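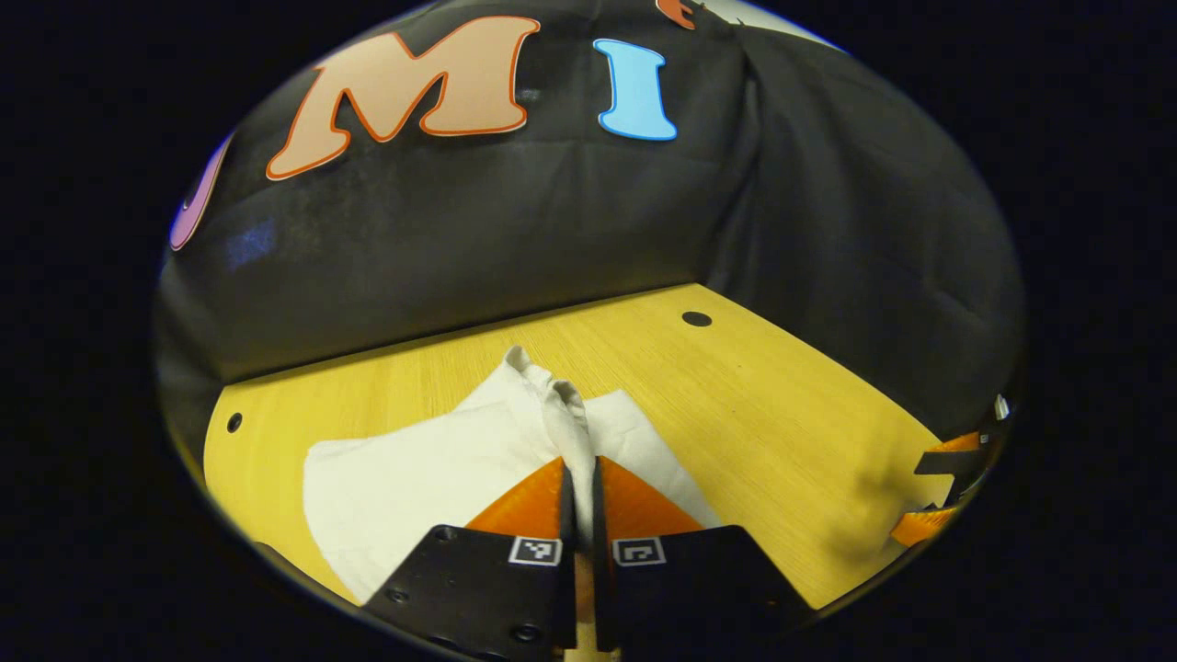
Table, backdrop and first letters in place, with the white cloth laid down.

4. Dressing the Display Corner

Now for the fun part! Your Wullholm table is standing, and this section turns it into a proper little stage for crafts, cakes or a birthday name.

1. Wipe the tabletop along the grain with a dry cloth. Check that both round holes are clear.

2. Hang the black fabric behind the table, starting in the middle and working out to the sides. Bring one end around the right side to form a corner. Let it fall in soft folds where it bends (it looks lovely that way, so don't pull it tight).

3. Step back and look at the line where the fabric meets the table. Small creases will drop out overnight. Stubborn ones can be steamed from the back at arm's length.

CAUTION: Never iron the fabric while it is hanging. Keep lamps at least 5 inches away from it.

4. Lay out your letters on the floor first and play with the order of the colors! Peach next to sky blue is a favorite of ours, and purple looks wonderful against the black.

5. Attach each letter near the top of the fabric with 2 adhesive dots, pressing for a slow count of ten. Chunky letters such as M may need 4.

NOTE: Dots hold best on brushed cotton. On slippery cloth, use the small safety pins from bag C.

6. Spread the white cloth on the table and smooth it outward with flat hands. Leave plenty of wood showing, as the yellow is half the charm.

To change the name, peel the letters off from the bottom edge up. Spare dots come in packs of 150.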